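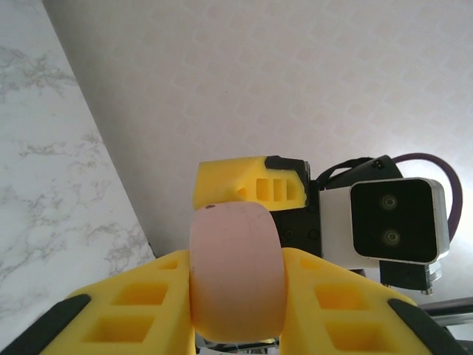

Chapter 7
Handing Objects Between Two Arms

When a robot with two arms passes an object from one gripper to the other, there is a short period in which both grippers matter at once. Grasp planning for a single arm ends when the fingers close. In a handover, closing the first gripper only sets up the problem for the second, which must find free surface on the object, approach without striking the first gripper, and take the load before the first lets go.

This chapter treats the handover as a learning problem. We follow the method Lena Stępień developed for the Weneo two-arm bench, in which a policy is trained on recorded demonstrations and sees only what cameras near the grippers see. No fixed overhead camera is used, and no model of the object is supplied. The policy receives the images and the finger positions, and returns small motions for both arms.

A wrist view has one clear advantage. The fingers stay in nearly the same place in every image, so a held object can be judged against them directly. A block gripped between two yellow fingers stands out well from the plastic if it is pale pink, less well if it is tan. The drawback is that the held object hides part of whatever lies behind it, and during a handover that is often the other gripper. Section 7.3 deals with this problem.

The training set has 300 demonstrations. A further 146 trials were kept aside for testing, with objects the policy had not met. Training ran for 2000 passes over the data. In 23 of the test trials the object was dropped, most often because the first gripper opened too early. Section 7.4 looks at those failures one type at a time.

You will need the material on camera calibration from Chapter 4 and on imitation learning from Chapter 6. Readers who skipped the Widmer exercises should do the first two before going on.

7.1 Notation

We write L and R for the left and right arms. The giving arm may be either one.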